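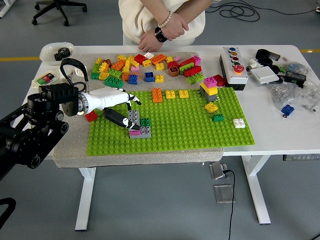

Can a machine do the household chores yet? A few of them, on a good day, in a room it has already been trained in.

Chapter 4
Chores and Claims

In November the Plisbridge company announced that its Dullus arm could clear a kitchen table. The film it released ran four minutes. Leonie Costigan, who teaches machine design at Plurnlow, asked how many tries had been needed to get it, and the company gave no figure. Keep her question in mind as you read this chapter. A film shows one try. A household asks for the same job every evening, with different plates.

We begin with picking up and putting down small parts, a skill most children have before they start school. Section 4.1 looks at a trial of 2,000 grasps and at what its authors chose to call a success. Section 4.2 takes the same arm to a shop floor, where Seung-woo Chae kept a log of every time a worker had to step in.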